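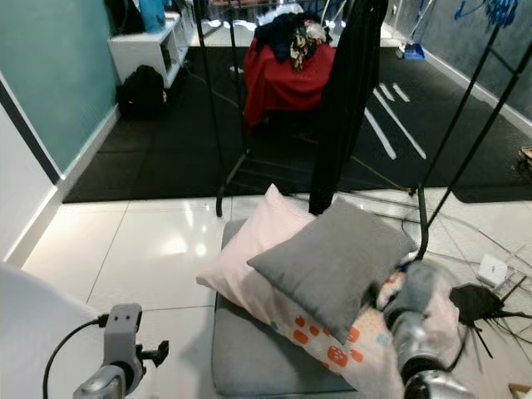
Cushions breed. I moved to Clodholm with one, a sensible thing for the small of my back, and by October there was a second that matched it and a third that matched nothing. Since then I've read 2,000 words on a homes website about "layering", written by somebody who evidently never needs to sit down. My own layering happens on the grey ottoman: pink at a slant on the left, grey leaning over it, and the white one with the orange and teal shapes underneath, where its pattern still manages to stick out and shout. I paid 44 pounds for that pattern.

The rule was that they'd live on the sofa. But the sofa is for people, so off they come every evening, and the ottoman, bought for feet, gets no feet at all.

Mingxuan Yu came round with a Tastside pie and suggested I give one away. She meant the grey. I said I'd think about it — I have thought about it, and she can have the pink.

The clothes rack is next. It holds coats, mostly, and my good intentions about ironing.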